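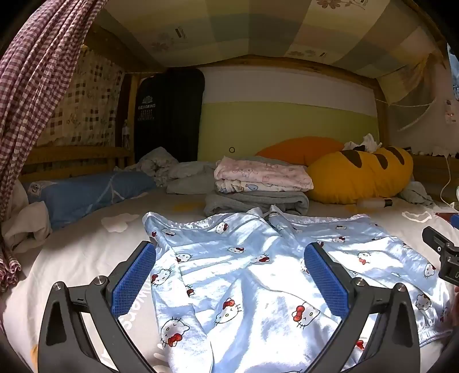

3.2 Nightwear and bedding in shared rooms

Clothing worn to bed is usually left out of textile wear studies, which tend to follow outerwear and towels. We included it after the pilot round in May, when residents of the Grurnau hostel named nightwear as the item they replaced most often. Figure 3 shows light blue pants with a cat-face print, laid out on a pale sheet in a curtained bunk-style bed. Printed items of this sort made up a large share of what residents listed.

Each of the 95 residents who took part filled in a short diary for 20 nights. They wrote down what they wore to bed, whether it was washed that week, and at what setting. The two sites, Grurnau and Irnencombe, use the same detergent but different machines. Irnencombe has shared dryers on every floor, while residents at Grurnau hang most things on racks in the hall.

Figure 3. Patterned pants with dotted trim and a gathered cuff.

Diaries were coded by hand using the categories in Sadeghi, with one change. Sadeghi treats cuffs and hems as a single group. We split them, as residents often described damage at the cuff - loose gathers, stretched elastic, small tears - while saying the rest of the garment was fine. Entries that named no part of the garment were coded as general wear. The final set held 3,000 entries after duplicates were removed.

Washing habits differed more between the sites than between age groups. Residents at Irnencombe washed nightwear more often and used the dryer for nearly all of it. They also reported more cuff damage. At Grurnau the most common complaint was fading, mainly in items dried near the south windows. Sheets followed the same pattern at both sites, although they are supplied by the hostels and changed on a fixed schedule, so residents had less to say about them.

Diaries from 3 rooms at Grurnau were incomplete and were left out of the site comparison. They are kept in the general counts. Perrine Collet checked the coding of the cuff entries a second time, and the cases where the two readings differed are listed in Appendix B.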